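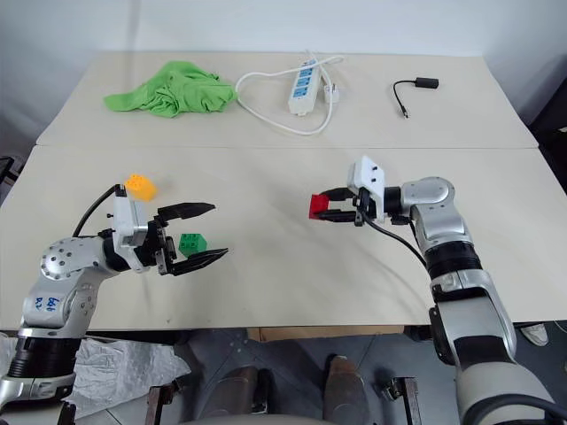
far side of the table as of this morning.

Brokcombe Tidy Forum > Desks and tables > Cable on the back half, ideas?

wakcombe41
White power strip, cable looping all over, green cloth dumped next to it. Want the back half clear. Cable tray? Dritari do one, no idea if its any good

Cabello_907
Had the Dritari tray. Sagged. Just coil the slack and velcro it

plumduff
Dont coil it tight if your running anything hefty — gets warm. Loose figure of eight, strip against the wall

Cabello_907
Mine's been coiled for years, never warm

plumduff
Depends whats plugged in tho

wakcombe41
Not much. What about the little black adapter on the right, always goes missing

tinlid
Jam jar. And fold teh cloth, half your mess is the cloth

wakcombe41
Rude but fair. Velcro ordered, will try it loose first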